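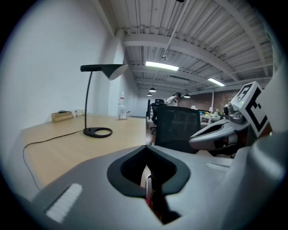
The desk by the white wall, with its lamp and the small tan box.

The owner of this desk at Plornum, the shared workroom on the Correa side of town, has strong feelings about lamps and would like them kept separate from the owner's name. Fine. We talked for an hour about furniture, mostly voluntarily.

"I had a big desk once," the owner says. "Drawers everywhere. I think I owned 46 pens, and I wrote with the one from the bank."

The drawers went in February. What survived is a light wooden top, a black lamp with a cone for a shade, and a cord that goes where it likes. Has anyone tried to tame it? "I bought clips. They're in a drawer I no longer have."

The box stays for sentimental reasons, the lamp for practical ones. "If I can't see the page, I go home. Some days I hope the bulb dies."

Cleaning takes five minutes with whatever cloth is closest, on a schedule the owner describes as "guests." 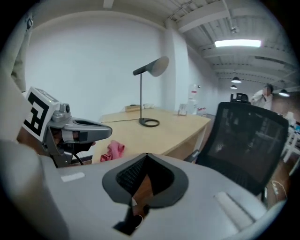 Gemance, who uses the room too, disagreed with most of this, saying that a desk without drawers only moves the mess to a bag, and that the bag by now weighs more than the desk did.

"That's fair," the owner says, and moves the bag a little farther under the chair.

Would a bigger desk help? "I'd fill it by lunch."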